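Talks > Manipulation Track > Speaker Notes

Overview Notes Slides Data card Questions

Collecting bimanual demonstrations for cable untangling
Speaker notes, Vikdale workshop, 26 January 2025

Slide 1. Title

Introduce the project by name (Sostness) and say what the talk covers: how we gather teleoperated examples for a two-arm policy that pulls a knot of charging cables apart. The learning method gets one slide at the end. Most of the failures we had in December were data failures, so that is where the time goes.

Mention Hornby once, as the internal name for the recording software. It will be on the slides and people will ask.

Slide 2. The cell

Two arms, facing each other, grippers facing each other over a wooden table. Bare surface at the start of an episode. Say that we left the wood grain in on purpose: a plain mat gave a cleaner background, but policies trained on it did poorly when moved to a real desk.

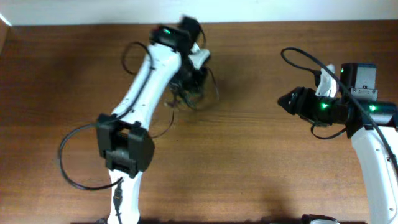

Reading time for these notes: 4 min

Point at the gap between the grippers. All of the useful work happens there. If the audience looks bored, skip the kinematics and go straight to cabling.

Arm cabling. The arms carry their own black cables, and the objects in this task are also black cables. A detector trained on single images confused the two often enough that we dropped it. The policy sees joint positions along with the images, and that was enough to separate them. Do not claim we tested this properly. We ran one ablation with too few seeds.

Lighting. The arms throw shadows on the middle of the table, and the shadows move with the arms. We do not correct for this. Fixed exposure, same value for every episode in a session.

Slide 3. Why cables

Short slide. Three points to say aloud:

The state is hard to write down. There is no pose for a tangle, so scripted collection fails early and a person has to drive.

Progress is hard to score. A loop that looks open from overhead may still be caught underneath.

Recovery matters more than the first grasp. Operators drop things, re-grasp, and change hands. We keep those segments.

Slide 4. Views

Each arm has a wrist camera, and one overhead camera covers the table. All streams are stamped by the same clock. Explain why the overhead view alone is not enough: at that distance a connector is a dark knot a few pixels wide, and its orientation is lost. From the wrist, the plug ends can be told apart.

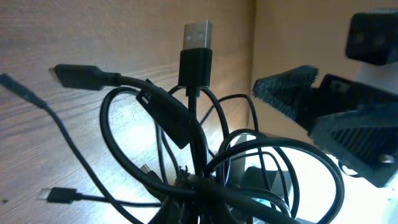 Wrist view: gripper finger at right, USB-A plug standing upright.

Note the bright patch under the cables. Thin cords go to silhouette against it. We first treated this as a fault and discarded the affected episodes, then put them back when the held-out results got worse without them. Recommend to the audience that they keep glare in the training set if the deployed system will have glare.

The finger is ridged along the gripping edge. Thin cable still slides on it when pulled along its length. Operators are told to grip across the cable, close to a connector housing, and pull slowly.

Slide 5. Episode protocol

Read the steps out. People photograph this slide, so leave it up.

1. Home both arms. Check that every stream is live in Hornby before touching the leader arms.

2. Place the bundle by hand between the grippers. Lift it, turn it and drop it from a low height. Do not arrange it. Early operators laid the bundle in the same orientation every time and the policy learned the orientation.

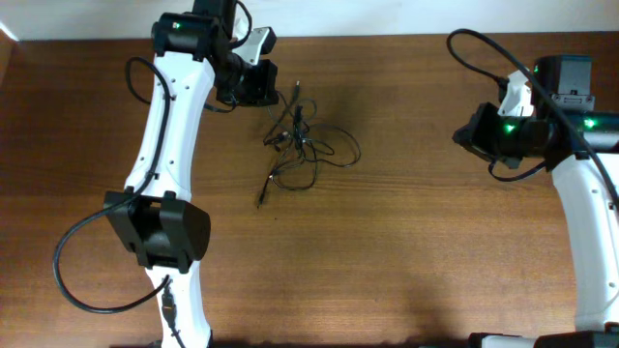

3. Start recording with both arms still. Hold for 2 seconds. The trimming script looks for this pause.

4. Approach with one arm to pin and the other to pull. Either arm may pin. Alternate between episodes – otherwise the set drifts toward the operator's stronger hand.

5. If a grasp slips, continue. Do not stop the episode and do not return to home.

6. End when one cable is clear of the rest, or when the operator gives up. Label the outcome on the spot. Labels added afterward were wrong too often to use.

Slide 6. The set so far

157 episodes after filtering, from 6 operators. State plainly that this is small. Failed episodes are kept under a separate label and are not included in that number.

Known gaps: only dark cables, one table, one wall behind it. The Ayaaba set will use mixed cable colors and a second surface. No release date, so do not give one if asked.

Slide 7. Training, briefly

Action chunking, joint targets, images downsampled. Refer to the handout for settings. If time is short, drop this slide and take questions.

Likely question: why not simulate? Answer: contact between thin cords and a ridged finger was the part we could not match, and it is the part the task depends on.

Contact: Sostness project desk, Vikdale | © 2025 Sostness | Back to top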